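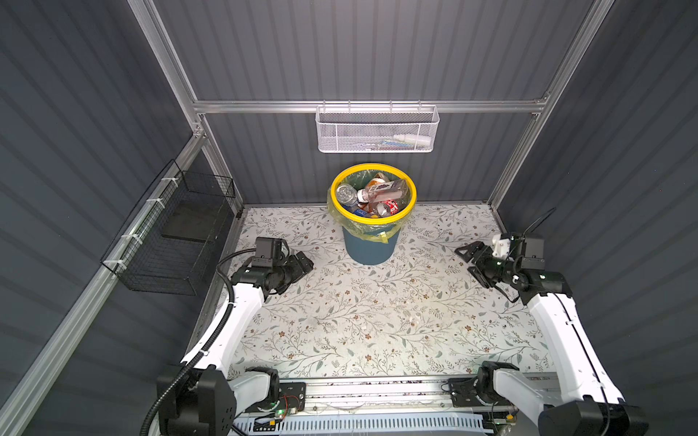 Noticeboard > Rerwood Allotments > Minutes > September

Minutes of the September meeting, as taken down by me, Tanvir

Reading time: 5 minutes

Started at 7.10 because the hall key was at Cirilo's house and so was Cirilo. Kettle on by quarter past. I make it 20 of us in the room, and apologies came in from the Erer Lane end, who were all at the same birthday do.

1. Last month's minutes

Read out by me, a bit fast. One correction: I wrote that the bottom gate had been mended, and I should have put that we'd agreed to mend it. It still drags. Otherwise passed, and thank you to whoever said my handwriting was improving (I type them).

2. The water

Right, this took most of the evening. As you'll all know if you've tried to fill a can lately, the trough by the middle path has been filling so slowly that people are giving up and walking to the top tap, and then there's a queue at the top tap, and then there's an Atmosphere. Cirilo had spent a morning with his arm in the trough and thinks it's the float valve, which is sticking. He brought the old one from his own water butt to show us how they work and passed it round, and it dripped on the raffle book, but it did make things clearer!

There were two camps. One lot wanted to swap the valve and see. The other lot wanted the whole pipe looked at from the road down, on the grounds that it's been patched so often there can't be much of the original left. I had a quote from Tovar, the plumbing people out past the roundabout, for coming to look and fitting a new valve while they're here: £87. Digging up the pipe would be a separate price and they wouldn't guess at it over the phone, which I thought was fair enough.

We voted to have the valve done first. I'm to ring Tovar and get them in before the frosts. In the meantime please fill cans in the morning if you can, as the trough does catch up overnight, and please don't leave a hose running in it while you go and have a chat. (I did this in July. I know.)

3. Shared sheds

The big shed is in a right state again. We spent a whole afternoon on it in spring and I could cry. Forks in the wheelbarrow, wheelbarrow on its side, twine in everything. I said my piece about hanging things up, which you've heard before, so I'll keep it short: small bits in wire baskets on the wall, up where you can see what's in them, and big tools on the hooks. A few cable ties will hold a basket to a rail perfectly well and you don't need to drill anything. Somebody asked if we had to buy the baskets, and no, bring in any old kitchen ones you've got lying about. I've two from my old freezer I can give.

It was also agreed that anything with no name on it by the October meeting goes on the table for a donation. That includes the green strimmer. If it's yours, come and claim it, because at least three people have their eye on it.

4. Waiting list

We've got two half plots coming free, numbers 9 and 31. Number 9 is in good heart and has a lovely old gooseberry on it. Number 31 is couch grass from end to end and I won't pretend otherwise. I'll write to the next names on the list this week. There was a long talk about whether people ought to be allowed to see a plot before they say yes, and I was surprised to learn that they haven't been, all these years. Everyone was in favour, so now they can. I'll do the showing round, and I'll wear wellies for 31.

5. Seed order

We're going with Trovier again. Their broad beans did well for nearly everyone, although the parsnips were a let-down on the heavy side of the site, and Cirilo says that's the soil and I say it was the parsnips. We've left that there. The forms are in the tin by the door. Put your plot number on as well as your name, please, because last year we had two lots of onion sets labelled "Pat" and it got quite heated.

Last day for forms is the end of the month. Money with the form, in an envelope, and not in coppers if you can possibly help it.

6. Harvest supper

The supper made £64 after we'd paid for the hall, which is better than last year, and the marrow curry went down so well that I've had to write the recipe out four times. It'll be pinned up by the noticeboard so I can stop. Thanks to everyone who stayed to wash up. We're short of one large serving dish, white with a chip in it, so have a look at home.

There was some grumbling about the quiz going on too long. I wrote the quiz. I've noted the grumbling. Next year's will have fewer rounds, but I'm keeping the one on beetles.

7. Any other business

Bonfires: not before dusk, please, and keep an eye on which way the wind's blowing. The houses along the back have been very patient with us.

The robin's nest in the watering can on plot 14 is long finished with, so the can may be moved.

Cirilo would like it known that he has more runner beans than he can eat, freeze or give to his sister. There's a bag of them on the bench most evenings. Take them!

The bottom gate (see item 1). Cirilo has a hinge. I'm to hold the gate up while he fits it, and if anyone taller than me fancies doing that instead, I'd be delighted.

We packed up at 8.50. The October meeting is in the same hall, 7 o'clock start, and I've got the key this time.

Tanvir Begum, minutes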